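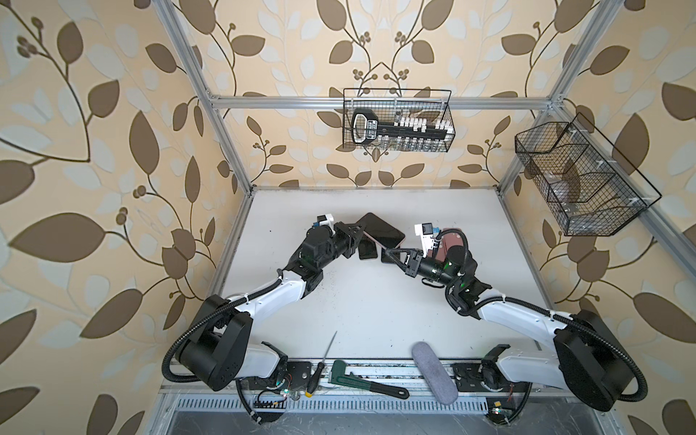

Cleaning a Silicone Phone Case, and the Table You Do It On

A silicone case picks up lint, skin oil and pocket grit from the first day. Most people wipe the outside and stop there. The inside needs it more. Grit that gets between the case and the phone stays put and rubs against the back every time you squeeze it.

What you need

A bowl of warm water, a few drops of dish soap, a soft toothbrush, two microfiber cloths and a wooden toothpick. Keep one cloth for the phone only. A small basket on the wall above the work surface is a good place for the brush and the bottles, so the table stays free. Wire mesh is better than a solid bin for this. It lets the brush dry.

Clear the table first

Wipe the surface down before the phone goes anywhere near it. White tabletops at least show you what is there. Black specks may be loose grit or they may be marks in the finish, and the way to find out is to drag a damp cloth over them once and look at the cloth. If the cloth stays clean, the specks are in the surface and can be left alone. Scuffs from metal tools often lift with a paste of baking soda and water. Use light pressure and rinse the paste off completely, as the dried powder is gritty too.

Taking the case off

Start at a corner, beside the camera opening if you can. Push the phone out with a thumb and roll the rim back with the other hand. Don't pull on the long side by the buttons, where the wall is thinnest and tears first. Once the phone is out, lay it face up with the screen off, well away from the water.

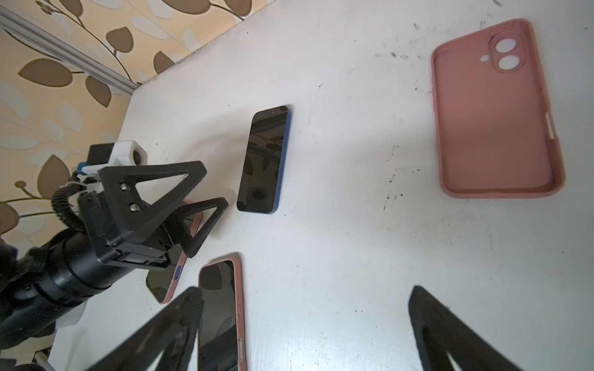 Set the case down with the inside facing you. Shake it out before you wet it. Dry dirt comes out easily and wet dirt smears, especially in the pale colors. Pinks and creams show every speck on the inside, and that makes them easier to get clean than a black case, where you are working blind.

Washing

Dip the toothbrush in the soapy water and brush the flat part in small circles. Then do the edges of the lens holes, the flash hole and the inside of the rim, where it curls over. Run the toothpick around the button cutout. Rinse under the tap until the case squeaks when you rub it.

For ink or dye from jeans, Dima Hourani, who runs the repair counter at Lakano, suggests a paste of baking soda left on for 28 minutes and then brushed off. She sets a timer. Old dye stains may fade without going away. Skip bleach and nail polish remover, which leave silicone tacky.

Cleaning the phone

Use the dry cloth on the glass and the metal sides. For greasy marks, dampen one corner of the cloth with plain water, wring it hard and follow with the dry part. Go around the lenses last with a clean section.

Drying
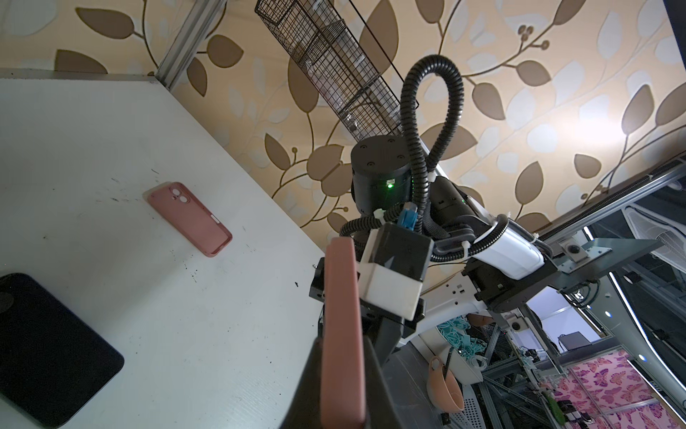
Shake off the water, pat the case with a cloth and stand it on its long edge so air reaches both sides. Leave it 4 hours before the phone goes back in. A case that feels dry can still hold a drop under the rim. Don't use a hair dryer on a case with a hard plastic liner.

If you have more than one case in the house, wash them together and change the water between them. Cases that aren't in use should be stored flat. Bent into a drawer for a season, they take on the bend, and the corners stop gripping.

How often

Every 2 weeks is enough for most people. Do it sooner if the phone rides in a work apron or a gym bag. Baltasar Maldonado wrote in to ask about sawdust, which clings to silicone like flour. Brush it off dry with a soft paintbrush before washing, and empty the apron pocket at the same time.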